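Label the box before you fill it

When I moved from Davham to Avley I had 70 boxes, and on every one of them I wrote something with a thick marker. I was proud of this. I had read that organized people write on their boxes. What I wrote was "kitchen", "kitchen 2", "books", "various", "various heavy" and, on one of them, only a question mark. I remember standing in the new apartment in the evening, looking for the cable of my telephone, and opening one "various" after another with a bread knife.

I want to defend in this essay a small opinion. The label should come first, before the thing goes into the box, and it should be printed. My friends find both parts of this opinion a little ridiculous, and I understand them. I will try to be fair to their side.

The usual order of packing is this. You take a box, you put things in it until it is full, you close it with tape, and then you ask yourself what is inside. By then you have forgotten half of it. The scissors went in because there was a space in the corner, and the candle went in to stop the scissors from moving. So you write the name of the biggest thing, or the name of the room, and the rest becomes lost property. The label is a summary of something that already happened, and it is written by a tired person who wants to sit down.

If the label comes first, the work is different. I sit at the desk with an empty box and I must decide what this box is for. It is a decision of five or six words: "Winter gloves, scarves, hats, adult." When these words exist on paper, they give orders to me. The candle cannot enter. I look at the candle, I look at the label, and I have to put the candle somewhere else, which usually means that I have to ask if I need the candle. I have thrown away more things in this way than with any of the methods from books, where you must hold the object and consult your feelings.

My colleague Trevor Dufour does not agree with me. He says that a label made in advance is a wish, and that boxes do not respect wishes. You always have ten gloves too many or a scarf that is as large as a blanket. Then you have a beautiful label and a box which is lying to you. He packs first and then writes a long list on the lid by hand, everything, in letters so small that his wife reads them with the light of her phone. I must admit that he finds his things. But his lids are full of corrections, and when he uses the box again next year he has to cross out the old list, and after two or three years the lid looks like the wall of a bus station.

To Trevor I answer that a label can be changed. If the scarf does not fit, I print another one. It costs me almost nothing, and it takes less time than looking for a marker that is not dry.

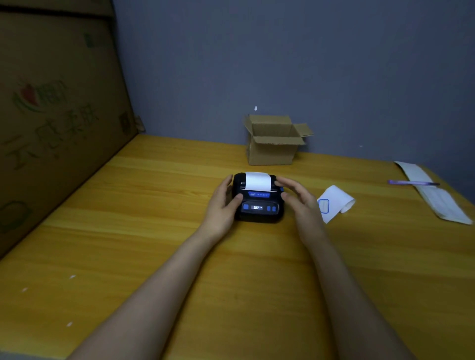 I came to the printed label from a practical side. My handwriting was formed in a school where we had to connect all the letters, and people here cannot read it. My "1" looks like a "7" to them, and my "7" has a line through it which they take for a mistake. For years I believed this was a problem only for my letters to the bank. Then a neighbor helped me to carry boxes to the basement and asked me, very politely, what was "Jools." It was "Tools." He had put it with the jewelry of my mother, in the bedroom, on top of the wardrobe.

With a printer this does not happen. The letters are the same on every box and my guests, my neighbors and my sister can read them without me. I think this is the point which is often missed when people speak about order at home. They speak as if the one who organizes is also the only one who searches. But in most homes one person puts away and another person is looking for the batteries. A handwritten label speaks to the person who wrote it. A printed one speaks a bit more openly to the others.

There is also the matter of length. On a cardboard lid you have a whole field for writing, and so you either write one lazy word or a novel. On a small label there is space for one short line, maybe two. You have to choose the word which you will have in your head when you search. This is harder than it sounds! For a long time I had a box with the words "Electrical accessories", and I never once found anything in it, for I have never in my life walked through the apartment thinking "where are my electrical accessories." I think "extension cord." Now it says "Extension cords, adapters," and I go directly to it.

I should say something against my own side also. Thermal paper fades. If the box is near a window or above a radiator, the words become gray and after some time they are gone, and a box with an empty white label is worse than a box with nothing, as it gives you hope. My aunt in Thongsuk stores everything under a tin roof and she told me that my labels would not survive one hot season there. She ties a piece of cloth around the handle, a different color for each kind of thing, and she has never read a word about organizing. I do not have a good answer to her. For boxes in a dark closet or in a dry basement I still recommend the printer. For the rest, a pencil is better than we think. It does not fade and it does not run.

The second weakness is waste. You print one label wrong, you tear it, you print again. In the first week I made labels for things which need no label at all. I labeled the salt. I labeled the drawer with the spoons, where anybody who opens it sees spoons. It is a sort of fever and I think it comes to most people who buy such a machine, and it passes. My rule now is simple: if I can see what is inside, there is no label. If it is closed and brown, it gets one.

A few words about numbers, as this question is always asked. Some people print only a number on the box and keep the list in a notebook or on the computer. A woman I knew in Jakport did it this way for her whole shop storage and her highest number was 3643. It is a good system for a shop. In a home I am against it, because then you have 2 things to find, the box and the list, and the list is the one the children use for drawing. Put the words on the box. If you want to keep a paper with the contents also, keep it, but the box must be able to explain itself alone.

And please do not write the name of the room. "Bedroom" tells you where the thing was in the old apartment. It is useful for one day, for the men who carry. After this day it is only history. I still have a box marked "balcony," and my present apartment has no balcony — I know it contains the good string and the small shovel, but I know this only because I was so annoyed when I opened it.

This September I helped my sister pack for her own move, and I brought my method with me, I am afraid with some pride. She let me make the labels for one evening. We did it at her desk, one box at a time, with me asking "what is this box for?" until she asked me to stop talking and only print. The discussion about the Christmas things was long. She wanted one label, "Christmas." I wanted "Christmas, lights" and "Christmas, tree ornaments," for the lights are needed first and the ornaments break. In the end she took the printer out of my hands and made one more, "Christmas, do not ask," and we put it on the box where everything went that was left.

She has not unpacked that one yet. I offered to come and help with it in the week before the holidays, and to bring a new roll.

Last updated: October 31, 2019

More on home and storage
What to keep in the hall closet
Four kinds of tape and which one to buy
The drawer under the oven
Moving with a piano
A letter to my old basement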